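Office chairs: putting the chair away and keeping the castors sound

Most wear on a desk chair comes from the way it is parked. Arms driven into the edge of the desk lose their padding, and a seat left out in the room gets used as a shelf. The notes below apply to any five-star or four-leg chair on castors used with a fixed-height desk on a hard floor.

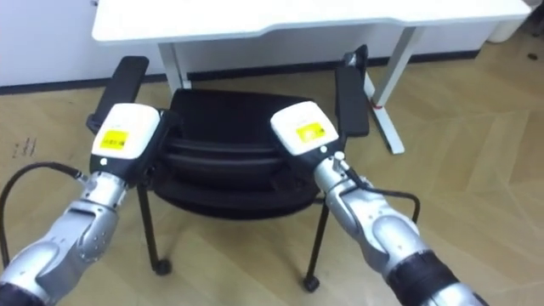
Words: Elaine Frota
Workshop checks: Amedeo Rizzi
Updated April

Clearance

Measure from the floor to the underside of the desk top, then from the floor to the top of the armrest at its lowest setting. Allow at least 20 mm between the two. If the arms are higher than the desk, lower them before pushing the chair in. Fixed arms that will not clear should stop 30 mm short of the edge. A strip of self-adhesive felt on the leading face of each arm prevents black marks on a white desk.

Cleaning the seat

Padded seats with ridges or folds hold grit in the creases. Vacuum along the folds with a crevice tool, then across them with a soft brush. Wipe with a cloth wrung out in warm water and a drop of washing-up liquid. Do not soak the cushion; the foam dries slowly and the board beneath it can swell. Mesh should be brushed from the back so that dust leaves by the side it came in.

Moving the chair

Hold the top rail of the backrest with both hands and push at a walking pace. Do not steer by one armrest, which loads the bracket sideways and works the bolts loose. On wooden floors, sweep first. A single piece of grit under a castor will score the finish for the full length of the push.

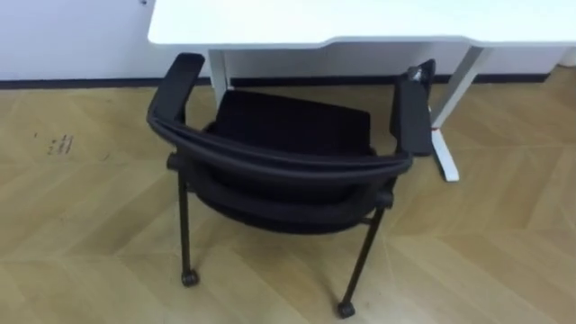 Black desk chair on castors, back to the room, at a white desk on a light wooden floor.

Castors

Turn the chair on its side on an old blanket. Pull each castor straight out; if it sticks, lever gently with a flat screwdriver wrapped in tape. Cut hair and thread away from the axle with a seam ripper. Use a dry PTFE spray, as oil collects dust and marks the floor. Hard nylon wheels are intended for carpet. For wood or laminate, fit soft-tread wheels. Check the stem diameter before ordering, as the Bondska and Staniforth sets we keep in the workshop are not interchangeable.

Bolts

Check the arm and backrest bolts every 3 months. Tighten by hand with a hex key until firm, then stop. If a bolt keeps working loose, remove it, clean the thread and apply a medium-strength threadlocker.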